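Course handout, Unit 2: Laminated Doughs and the Small Bakery

This unit follows the session on enriched breads and assumes that students have read the notes on yeast and fermentation. It covers the structure of laminated dough, the schedule a small bakery needs in order to produce it, and the way the finished goods are priced and sold. Students should bring the costing sheet from Unit 1 to the practical.

## 2.1 Terms

**Détrempe.** The base dough before any butter is added. It contains flour, water, milk, yeast, sugar and salt, and is mixed only until smooth. Further gluten development takes place during rolling.

**Beurrage.** The butter block. It should be rolled to an even thickness and should bend without cracking. Butter that cracks will leave gaps in the layers; butter that smears will be absorbed by the dough, and the result will resemble brioche.

**Lock-in.** The step in which the butter is enclosed in the dough.

**Turn.** One rolling and folding of the dough. A single (letter) turn folds the sheet in three. A double (book) turn folds it in four.

**Proof.** The final rise after shaping. Proofing too warm melts the butter, and this fault cannot be corrected in the oven.

## 2.2 The work surface

Students routinely give too little attention to the surface on which they work. A pale, clean surface shows loose flour and smears of butter at once. Stone and steel hold the cold better than wood. Wood remains acceptable for shaping, provided it is kept dry and scraped between batches. 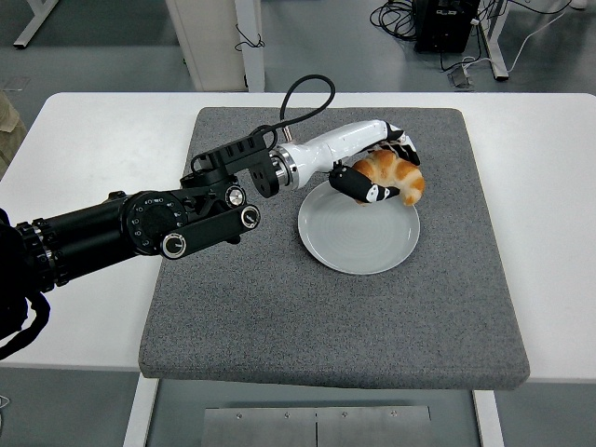 *Fig. 1. White table with a gray felt pad.*

All benches are to be cleared before the détrempe is brought out of the refrigerator. Flour for dusting is kept in a covered container and brushed off before each fold. Excess flour trapped between layers leads to dry seams and poor adhesion.

## 2.3 Production schedule

The schedule below is taken from the teaching bakery at Karppinen and is used in the practical without alteration.

| Stage | Time |
|---|---|
| Mix détrempe, chill | 2:00 p.m. |
| Lock-in, first turn | 5:00 p.m. |
| Second turn | 5:45 p.m. |
| Rest overnight, covered | until 4:00 a.m. |
| Sheet, cut and shape | 4:00 a.m. |
| Proof | 4:45 a.m. |
| Bake | 7:00 a.m. |

A bakery with one oven must decide which goods go in first. The Dulton branch bakes its bread before its pastry, and the oven is allowed to fall to the lower temperature while the croissants finish proofing. The Jondau branch does the reverse, as most of its early customers are commuters. Both arrangements are sound. Students will be asked in the written assignment to defend one of them for a shop of their own design.

## 2.4 Batch weights

For the practical, each pair will prepare a détrempe using 700 g of flour and a butter block of 400 g. The trimmings are weighed and entered on the costing sheet as waste, even where they are later reused. Trim loss is the figure most often missing from student work, and a price calculated without it will be too low.

## 2.5 Judging the baked product

A sound croissant is evenly colored and light for its size. The layers should be distinct at the surface. When the croissant is cut across, the interior should show open, irregular cells joined by thin walls. A dense band along the base usually indicates insufficient proof or an underbaked center. Butter pooling on the tray indicates that the proof was too warm or that the layers were broken during rolling.

Color should be assessed after cooling. Darker ridges with paler areas between them are normal and do not count as a fault.

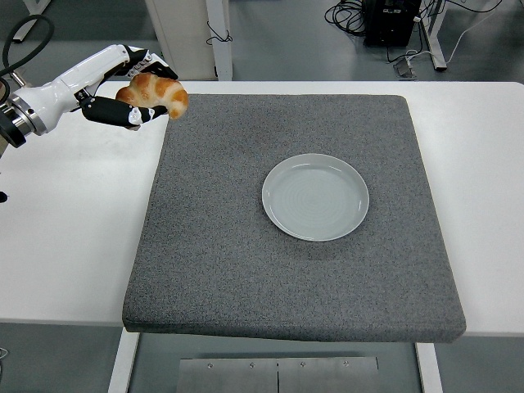
Hertta Kallio objects that the color standard is too lenient, and that a shop which sells pale croissants teaches its customers to expect them. She would have students bake one tray past the point at which they feel comfortable, then taste it beside the first. The objection is a fair one, and the second tray has been added to the practical.

## 2.6 Assignment

Submit a production plan for a daily output of 100 croissants, with staffing, oven order and unit cost. State the price of butter used and its source. Plans based on the Bilent price list should use the July edition — earlier editions omit the delivery charge.

Reading for the next unit: the notes on puff pastry, sections on resting and storage.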